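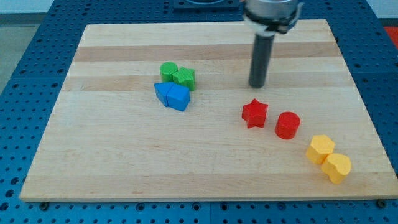 Blocks on the maple board at the Ustow lab, Tue 9 September.

Category: Visits & Tours

The Ustow open day gave the pushing experiment its own room. The arm has a plain rod instead of fingers, and it slides blocks around when told to in ordinary sentences – "move the red star next to the red cylinder" and so on. Lellex, the method on show, picks a new short push 5 times a second. Staff said it finished 49 long sorting tasks in July, with roughly 15 failures, mostly at the board edge.

We got two turns each. Mine ended with the heart in the wrong corner.

Print this page | E-mail this page

Comments (2)

stallov_fan: Does it cope with new shapes?

Reader from Stallov: I asked. They haven't tried any yet – maybe next year.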